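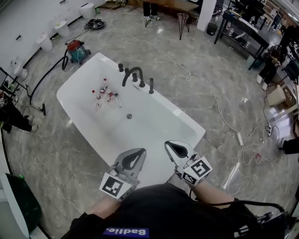 Corolau Housewarming Gift Box: Review

The Corolau Housewarming Gift Box is sold through the Nerix online store and is intended for customers who wish to mark a move, a first apartment or a completed renovation without assembling a present themselves. The box was ordered at the regular price of $45 and assessed for the gift guide under the guide's usual conditions. The seller was not informed that a review would be published.

Contents

The standard box holds a linen hand towel, a bar of olive oil soap, a beeswax candle in a lidded tin, a small jar of sea salt and a folded greeting card. Bread and salt are traditional gifts for a new home in many parts of the world, and the printed insert gives a short account of the custom. The text of the insert is by Despina Papadopoulos. It is clear and pleasant to read, and it avoids the exaggerated language often found in packaging of this type.

The towel is the strongest item. The hems are straight, the hanging loop is sewn in securely, and the fabric softened after the first wash with no noticeable shrinkage. The soap has a mild scent. The candle is less satisfactory: the wick was set off center, and the wax burned down on one side well before the other. Customers who purchase the box mainly for the candle should consider a separate order from a specialist supplier.

Packaging and Presentation

The outer box is made of 300-gram card with a lift-off lid and a cotton ribbon. It arrived with square corners and may be given as received. Shredded paper is used as filling. Although it protects the jar adequately, it clings to the towel, and the recipient will need to shake the towel out before use.

The greeting card may be printed with a personal message at no extra charge. Line breaks entered on the order page were ignored on the printed card, so that a short verse appeared as a single block of text. Accented letters were reproduced correctly. The test order was addressed to Kalliopi Nedeljković, and both the card and the shipping label carried the name exactly as it had been entered.

Choosing a Color 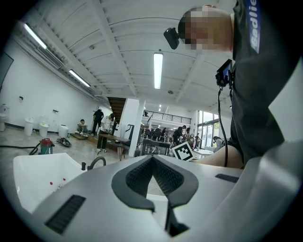
Corolau offers the towel and ribbon in two color schemes, Chalk and Brick. Chalk is an off-white with a gray border, and Brick is a warm red with a cream border. The color cannot be changed once the order has been confirmed, and it is therefore advisable to give some thought to the room in which the towel is likely to hang. In a bathroom with a glossy white basin and a black gooseneck faucet, the Chalk towel will look restrained and orderly, while Brick will supply the one strong color in the room. Where the recipient's taste is unknown, Chalk is the safer selection. The photographs in the Nerix store show Brick somewhat brighter than the fabric received.

Ordering and Delivery

The order page is simple to use and does not require an account. A delivery window may be selected, and the gift can be sent directly to the recipient with the price omitted from the packing slip. Delivery was made by Stemel within the selected window. The driver left the parcel at the door although a signature had been requested, and this point was raised with customer service. A reply signed by Lucimara Macedo was received the same afternoon. It was courteous, and it confirmed that signature requests are passed to the carrier but cannot be guaranteed during busy periods. Orders for October should be placed early.

Unopened boxes may be returned. Boxes with a personalized card are accepted only if damaged, a condition that appears in the terms of sale but is not stated on the order page. Nerix should display it beside the message field.

Comparison

The nearest alternative considered was the Wan New Home Set, which has a better candle and a heavier soap. It does not include a towel, and its card carries a preprinted greeting that cannot be altered. For a close relative or friend, the personal message makes the Corolau box the more suitable present. For a colleague or a neighbor, either product is acceptable.

Assessment

Recommended, with reservations concerning the candle and the return terms. The box is particularly appropriate for customers who live at a distance from the recipient and cannot attend the housewarming in person.

Review prepared by Milovan Mladenović. Product testing by Nikola Georgiev.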